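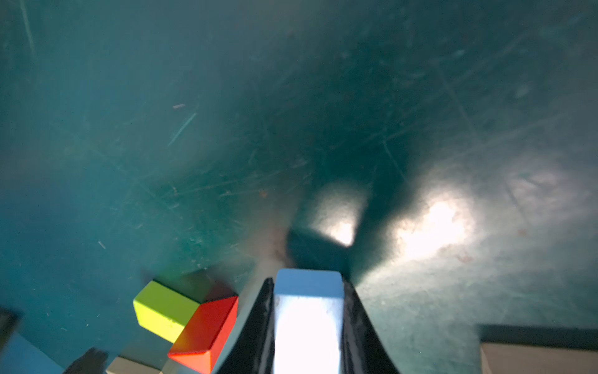

The Gukness 3,000 is a water-based two-part clear coat sold for work surfaces that take daily abrasion. The number is the maker's name for the grade and has no relation to film thickness or gloss. Painted tops are the hardest case for any clear coat. Teal and similar mid-dark colors show fine scratches as pale crisscross lines, and a single bright reflection is enough to wash the color out to near white and make every scuff legible. I bought the coating to find out whether it delays that kind of wear on a painted bench.

Two panels of birch ply were primed, painted dark green and cured. One received three coats of Gukness. The other received three coats of Flevholm Satin, the oil-modified product I have used until now. Both have been in service as bench tops since August.

Mixing is by weight, and the supplied cup is not accurate enough for small batches. Use a scale. Pot life on the label is optimistic in a warm shop; the mix began to drag under the roller well before the stated limit. Leveling is good with a foam roller and poor with a brush. 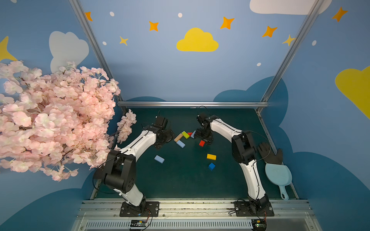

Recoat time is short, and all three coats went on in one day. The Flevholm needed three days for the same build. Odor is low with both cans closed and moderate during application.

Scratch resistance favors Gukness. Dragging a steel rule across the panel leaves a line that can be felt on the Flevholm and only seen on the Gukness. Resistance to hot mugs is equal. Resistance to alcohol is better on the Gukness, although a spill left overnight produced a dull ring that did not polish out.
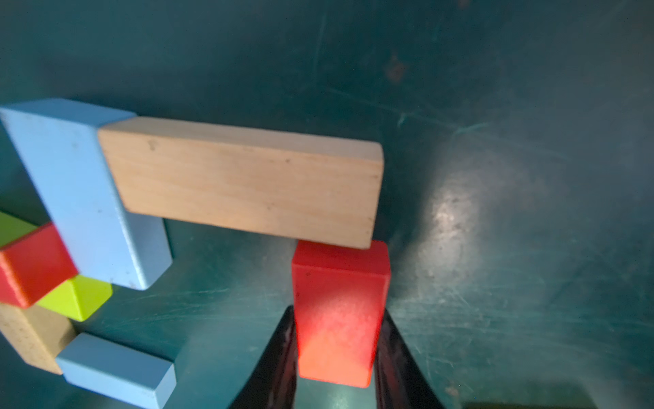
Repair is the weak point. The Flevholm can be abraded locally and blended. The Gukness shows a witness line at the edge of any patch, so a damaged top has to be sanded and recoated in full. Opened hardener also thickens in storage, and Eker, the only dealer I found with stock, does not sell it separately.

Recommended for flat tops that can be removed for refinishing. For fixed benches I would stay with the Flevholm.

Reviewed 27 Dec 2021.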